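작업실 책상에서 로봇 시범 데이터를 모을 때 도움이 되는 요령 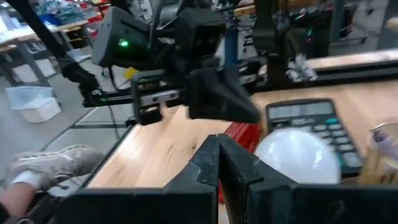 손목 카메라로 본 작업대. 계산기와 하얀 둥근 물건이 나무 상판 위에 있고, 뒤쪽에 다른 팔의 그리퍼가 내려와 있다.

저는 Flendance 작업실에서 두 팔 로봇의 시범을 모으는 일을 합니다. 한국어로 글을 쓰는 것이 아직 서툴러서 문장이 조금 딱딱할 수 있습니다. 그래도 새로 오신 분들이 같은 질문을 자주 하시기 때문에, 우리가 매일 쓰는 방법을 여기에 적어 둡니다. 9월까지 모은 시범은 798개이고, 그중에서 버린 것도 꽤 있습니다.

시작하기 전에 책상을 닦습니다

마른 천으로 한 번, 물기를 꼭 짠 천으로 한 번 닦습니다. 나무 상판에는 세제를 쓰지 마십시오. 한번은 제가 주방 세제를 썼는데 상판이 미끄러워져서 물건이 집게에 밀려 다녔고, 그날 오전에 모은 시범 17개를 모두 지웠습니다. 집게 손가락의 먼지도 부드러운 붓으로 털어 주십시오. 긁힌 자국은 그대로 두어도 괜찮습니다.

물건은 집에서 쓰는 것으로 고릅니다

계산기, 컵, 공, 작은 상자처럼 평범한 물건이 좋습니다. 납작한 것과 둥근 것을 같이 놓으면 한 번의 배치로 여러 가지 잡는 법을 보여 줄 수 있습니다. 둥근 물건은 잘 굴러가므로 상판 가장자리에서 손바닥 하나 정도 안쪽에 둡니다. 투명한 유리는 카메라에 잘 안 보일 때가 있습니다. 처음 며칠은 유리를 빼고 연습하시고, 익숙해진 다음에 넣으십시오.

배치는 자주 바꿉니다

같은 자리에서 열두 번 이상 반복하지 않습니다. 12라는 숫자는 Quyên Diệp 씨가 정했습니다. 저는 처음에 너무 적다고 생각했지만, 지금은 그 말이 맞다고 생각합니다. 바꿀 때는 물건을 조금 돌려 놓기만 해도 됩니다. 계산기를 비스듬히 놓은 시범과 똑바로 놓은 시범이 둘 다 필요합니다. 물건끼리 조금 가리는 배치도 가끔 넣으십시오.

조종하는 속도

천천히, 그러나 멈추지 않고 움직이십시오. 집게가 물건 위에서 오래 망설이면 로봇도 나중에 그 망설임을 배웁니다. 다음 동작이 생각나지 않으면 차라리 그 시범을 끝내고 다시 시작하는 편이 낫습니다. 물건을 잡을 때는 손가락 두 개의 가운데에 물건이 오도록 맞춘 다음에 닫습니다. 물건을 놓을 때는 상판에 닿은 것을 확인하고 엽니다. 공중에서 떨어뜨린 시범은 저장하지 않습니다.

실패한 시범은 어떻게 하나요

잡다가 미끄러졌지만 바로 다시 잡은 것은 남깁니다. 이런 것은 쓸모가 있습니다. 물건이 바닥에 떨어진 것, 두 팔이 서로 부딪힌 것, 사람 손이 중간에 들어온 것은 지웁니다. 지운 이유는 기록장에 한 단어로 쓰면 충분합니다. 예: 낙하, 충돌, 손.

발과 케이블

조종하는 사람의 발은 케이블을 밟지 않게 둡니다. 의자를 쓰지 않는 분은 2시간마다 꼭 쉬십시오. 바닥에 있는 케이블은 테이프로 붙이면 좋지만, 팔에 달린 케이블은 붙이지 마십시오. 팔이 끝까지 뻗을 때 여유가 있어야 합니다. 아침에 전원을 켜기 전에 팔을 손으로 천천히 움직여서 케이블이 당기는 곳이 있는지 봅니다.

조명

창문 쪽 빛은 오후 4시쯤 되면 많이 달라집니다. 커튼을 닫고 천장등만 켜고 모은 것과, 커튼을 열고 모은 것을 따로 적어 두십시오. 반짝이는 물건은 조명을 옮기지 말고 물건을 조금 돌려 보십시오. 대부분은 그것으로 해결됩니다.

이름 붙이기

파일 이름에는 물건, 배치 번호, 조종한 사람의 머리글자를 넣습니다. Giang Võ 씨와 제가 한동안 순서를 다르게 써서 정리하는 데 이틀이 걸렸습니다. 지금은 물건을 맨 앞에 씁니다. 띄어쓰기는 넣지 않습니다.

끝날 때

팔을 쉬는 자세로 돌려 놓고 전원을 끕니다. 작은 물건은 뚜껑 있는 통에 넣고, 건전지가 들어 있는 물건은 따로 둡니다. 손목 카메라 렌즈는 안경 닦는 천으로 닦아 주십시오. 휴지는 렌즈에 가루가 남습니다.

틀린 표현이나 더 좋은 방법이 있으면 댓글로 알려 주세요. 다음에는 접는 천을 다루는 요령을 쓰려고 합니다.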